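Dastthorpe Allotments Forum > Growing > Tomatoes

Started by Liliana Barbieri, August
Reading time: 2 minutes

liliana_b
Good evening to all. My tomatoes have a brown, sunken patch at the bottom of the fruit. I have 8 plants in pots on the balcony, and I water them on Friday and on Monday. Is it a disease? Must I throw the plants away?

renato.e
It is blossom end rot. Keep the plants, pick off the bad fruit. Two waterings a week is too little for pots in this heat.

tedesco_plot
I would add calcium. I give crushed eggshells every spring and I had the problem only one year.

renato.e
Lino, I must disagree. The shells need very long to break down. Usually there is enough calcium in the compost, but the dry root cannot take it up.

tedesco_plot
Maybe so, but my tomatoes are good and I will not change.

liliana_b
Thank you both. How much water for one pot?

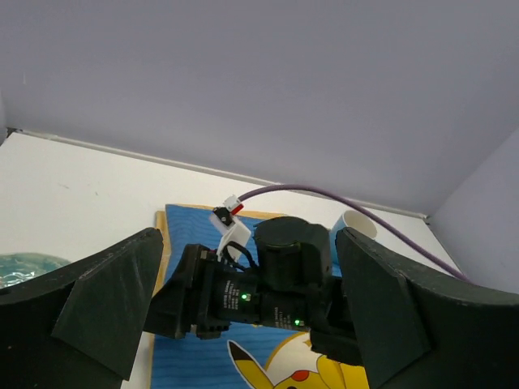
renato.e
I give about 2 litres in the evening, slowly, until a little comes out at the bottom. On very hot days also in the morning. How large are your pots?

liliana_b
Rather small, I am afraid. I will water this evening and move the two worst plants to bigger pots.

tedesco_plot
And put in some eggshells!

Recent topics
Slugs in the lettuce again
When to lift onions
Water butt with a slow tap
Swap: leek seedlings for chard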